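Course Materials | Robotics | Unit 3 Handout
Print this page | E-mail this page

Unit 3: Teaching a Two-Armed Robot by Remote Control
Homcombe Technical Institute
Course lead: Ermelinda Baptista

3.1 Purpose of the unit

Students will learn to record demonstrations of a table task by remote control. Showing the arms by hand, where the student takes hold of the robot and moves it directly, was covered in Unit 2 and is assessed separately. Remote control leaves the student's hands out of the wrist camera views, and the recorded pictures then match what the robot will receive when it runs alone.

3.2 What counts as a demonstration

A demonstration begins with both arms at rest and ends when they have returned to rest. It contains the joint positions of both arms, the opening of both grippers, and the camera streams, all on one clock. Pauses longer than a few seconds should be avoided. A learned policy will copy hesitation as readily as it copies skill.

The practical work in this unit is sorting and handing over small items from a shared tray. Each arm may enter the tray, but only one at a time. The student decides before recording which arm takes which clothespin and keeps to that order for the whole set. 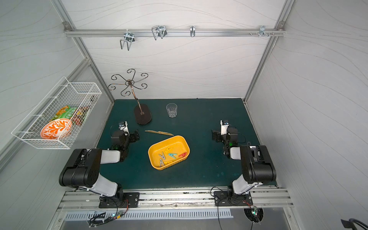 Catarina Guerreiro remarked at the August review that students spend too long perfecting a single recording, and that a set with modest variation in grasp and starting position teaches the policy more than the same clean motion repeated. The course has adopted this view. Failed grasps that are corrected within the same recording may be kept, provided they are marked in the log.

3.3 Recording requirements

Each pair submits 184 demonstrations, of which 14 are held back for testing. Item positions are changed between recordings. The Kullow log sheet must be filled in at the time of recording and may not be completed afterward from memory.

Students are to move the leader arms slowly when the grippers approach one another. If the follower arms lag behind, stop, let them catch up, and discard the recording.

3.4 Reading

Magalhães course reader, chapter on bimanual handover. The section on gripper force may be omitted.

Logs are due in Room 596 before the start of Unit 4.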